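Supply table: what to hand in and what to keep

The stationery count for the second half of the year is done, and the supply table on the second floor is open again. Thanks to Vira Marchuk and Ivan Koval, who went through the drawers in both buildings and brought back far more than anyone had ordered this year. Most of it was in working order. We now have 400 pens in stock, so there will be no pen order before February.

A few things have changed in how the table is run.

Pens are no longer sorted by maker. Until now the Lenz and Clomo pens had separate trays, and people spent time putting them back in the right one. From now on they are sorted by ink color only. Please check the ink and not the barrel, as the two don't always match. If you are not sure, draw a line on the scrap pad first. Pens that skip or scratch go in the gray bin under the table, with the cap on.

Scissors are signed out. We bought 76 pairs over the past two years and could find fewer than half of them. Write your name and room on the sheet when you take a pair and cross it off when you bring it back. Anyone who uses scissors every day can keep a pair at their desk, but it still has to be on the sheet. Eleni Stan has the sheet for the Pinska building, and Elis Craddock has the one for ours.

Highlighters and markers stay in the closed cabinet. They dry out quickly on the open table, and the last box of 100 was half gone before anyone had used it. Ask at the front desk for the key. You can take up to 5 at a time.

Returning things at the end of a meeting

The meeting rooms are where most of our pens and scissors end up. They get left on the table, then pushed to one end, then put in whichever drawer is closest. Charito Enriquez has put a shallow box in each room for this. When the meeting is over, whatever is lying on the table goes in the box – pens, scissors, paper clips, anything that isn't yours. The boxes are collected every evening and sorted the next morning.

Please close scissors before you put them in the box and lay them flat at the bottom. Pens go on top. Caps should be pushed on until they click. Loose caps can go in as well, and we will match them up where we can.

Don't put batteries, coins or food wrappers in the boxes. Two of them had to be emptied and washed in the first week.

Personal items

Fountain pens and other personal things that turned up during the count are at the front desk in a labeled envelope. Describe what you lost and roughly when, and you can have it back. Anything left at the end of the summer goes into general stock.

If your team needs something we don't carry, such as left-handed scissors or a certain width of pen, send the request to Ivan with the product number. Orders to Sadham go out once a month, and small requests are added to the next one.

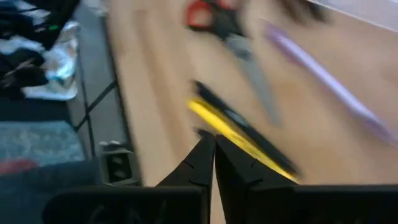 Copy room hours

The copy room closes at noon during the week of 21 July 2021 while the shelves are being replaced. Large print jobs should be sent to the Pinska building, where Eleni will run them the same day if they arrive before lunch.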